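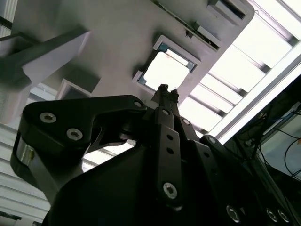 Freeing a stuck hex screw

Clean out the socket before anything else. Dust and old grease pack down in the bottom and keep the key from seating. A wooden toothpick works, or a short puff of air.

Push the short arm of the key all the way in and check for play. If it wobbles, try the nearest inch size in a metric screw, or the other way around. Ball-end keys are for driving, so use the plain end to break a screw loose.

Put one drop of penetrating oil around the head and wait 10 minutes. Turn a hair tighter first, then back it out.

Threadlocker needs heat. Hold a soldering iron tip in the socket for a minute and try again while the screw is warm.

When a key starts to round over, grind 1/8 inch off the end and keep using it. I have done this twice with my 5 mm.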